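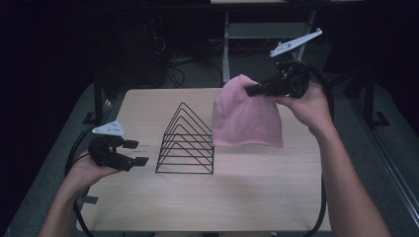
Esben Bundgaard would like people to stop putting knitted hats on radiators. They go stiff at the hem and lose their shape at the crown, he told the meeting in Drudby, and a wire rack on a table does the job better.

His advice came at the opening of this year's winter hat collection at Fliledari, the shop and workroom on Poirier Lane. The collection takes in knitted beanies, scarves and gloves, which are sorted, washed, mended where needed and given out again before the cold weather. Last year 113 hats were passed on, most of them in children's sizes.

Washed beanies are now dried and kept in shape on wire racks in the back room – open ones, so that air can get at the inside of the knit. Bundgaard asks anyone drying a hat at home to press it in a towel first, set it over the rack with the hem level and leave it overnight. Hats should be picked up with the hem hanging free and never wrung.

Plain colours are welcome as well as patterned ones. Pink and grey went quickest last winter, and the shelf for adult sizes was bare by March. Hats with small holes are accepted, but felted ones can't be used.

Items can be left at Fliledari or at the library in Ornow, in a closed bag marked with the size. A mending evening will be held at the workroom with places for 30 people. Wool and needles are provided – bring your own scissors. Entry is free and tea costs 2 pounds.

Posted 2018-09-12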